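Why Painters Love Blue Tape

Have you ever seen somebody paint a room and wondered about the blue stripes around the windows? I used to think they were decoration! They are painter's tape, and I think it's one of the cleverest kinds of tape there is.

Let's start with what makes tape sticky. One side has a thin, squishy layer of glue. When you press it down, the glue spreads into all the tiny bumps of whatever is underneath. More touching means more sticking - that's why you rub tape with your thumb.

Packing tape has very strong glue, so it can rip a box when you pull it off. Painter's tape has gentle glue. It hangs on while the paint dries, then peels away and (usually) takes nothing with it. The backing is often a crinkly kind of paper, which makes it easy to tear with your fingers.

When I was a kid in Fisville, we taped a whole pretend town onto our porch in June. It had roads, a parking lot and a very small airport. I was so proud of that airport! 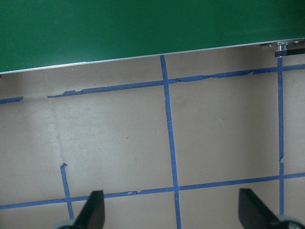

Floors are a great place for painter's tape, because a strip can mark a spot without any paint at all. You can make lanes, boxes or a giant game board. Blue is easy to spot on a beige floor, even one with scuffs and little dark specks on it. Long strips are tricky to lay straight, and mine nearly always lean a bit. Tiny nicks can show up in the tape too, and the line still does its job.

Want to try it? Ask a grown-up first and test a short piece in a corner. Peel it up slowly, keeping it low and close to the floor.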